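Elcombe founder course review: worth it for students?

Jun 23, 2026

Quick one as I'm supposed to be writing up a placement report. Several people on my course have asked whether the Elcombe starter programme is any good, so here's my answer in one place and you can all stop messaging me.

Short version: good mentor, decent accounts section, terrible website. I'd do it again but not at full price.

What it is. Online course plus a work placement with a small company, aimed at students who think they might want to start something. You do the course bit in the evenings and the placement in the day. Mine ran through May and into this month. Five units, one mentor, one placement firm, and a pitch at the end that you can skip if you really hate that sort of thing. I didn't skip it. Wish I had, more on that lower down.

Signing up

Painful. The form logged me out twice and lost my personal statement, which I'd typed straight in like an idiot. Write yours somewhere else first. Then you get an email saying you're on the list, then nothing, then a second email asking why you haven't picked a placement. The placement page hadn't been switched on. I rang, a nice man sorted it in two minutes, so ring, don't email.

The course units

Mixed. Unit one is all about "finding your problem" and could be a single page. Lots of video of people walking round offices. Skip through it at double speed, you won't miss anything.

Unit two, talking to customers, much better. They make you ring strangers. I hated it, did four calls, learned more from those than the rest of the unit put together. One woman told me my idea already existed and she'd cancelled her subscription to it. Fair enough.

Unit three is money and it's the best thing in there. Cash flow, invoices, what VAT is and when you have to care, how long people really take to pay you. Plain spreadsheets, no fancy software. I've kept the cash flow sheet and I'm using it for my own rent and food now.

Four is hiring. Fine. Too early for most of us.

Five is the pitch. It's got a template and everybody uses the template so all the pitches sound the same. Mine too.
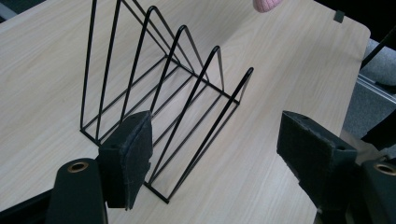

The placement is where it gets interesting. You choose from a list, and the list is shorter than the front page makes out. I wanted Kima, didn't get it, ended up at Badora, who do booking software for driving instructors. Not glamorous. Tiny team, one room over a bakery, everyone does a bit of everything. By the second week I was answering support emails on my own and by the third I was sat in on a call with an investor, on mute, taking notes. You don't get that at a big firm.

The down side is that nobody there has time to teach you. If you need to be told what to do each morning you'll be miserable. I asked for a list of jobs on day one and got "have a look round and see what's broken". Quite a lot was broken.

My friend got Baluyot, a bigger place, and had a proper desk and a timetable and a lunch allowance. She also spent most of it cleaning up a contacts list. So it depends what you're after really.

Pay: travel is covered, and there's a small weekly amount from the placement firm. It won't cover rent in a city. I stayed with my aunt. If I hadn't had an aunt I couldn't have done it, and Elcombe ought to say that clearly on the front page insted of three clicks down in the FAQ.

Mentor

I had Erzsébet Juhász and she was brilliant. Ran a parcels business for years, sold it, very blunt. Half an hour each week, always on time, read everything I sent. She told me my pricing was "a wish" and made me redo it while she waited. If you get offered her, say yes.

Not everyone's so lucky. Colm Ó Conaill, who was on the same intake, had his mentor changed halfway through and had to explain his whole idea again from scratch. He got a free unit as an apology, which he'd already finished.

The pitch

27 of us on one video call. Took all afternoon. Feedback was a single line each, mine said "strong slides". My slides were the template. There's meant to be longer written feedback to follow and I'm still waiting.

The website

Slow, ugly, forgets where you were. Videos won't play on my phone at all. The forum is dead, everyone's in a group chat that you only hear about if someone adds you. Ask on the first call. Also the certificate downloads sideways??

Good
Unit three
Mentor, if you get a good one
Real work on a real placement
They do pick up the phone

Bad
Price
Signing up
Pitch day
Placement list not what it says
Phone videos

Who should do it? Second or third years who've got a rough idea and somewhere cheap to stay. If you've already sold something, even a few bits online, you're probably past most of it, just go and find a small company and ask nicely. If you want a name for your CV I don't think it'll do much, none of the places I've applied to since have mentioned it. The placement they ask about loads.

4 out of 5 for the placement, 2 for the site. Ask about the student discount before you pay, it isnt advertised and they won't add it afterwards, I tried.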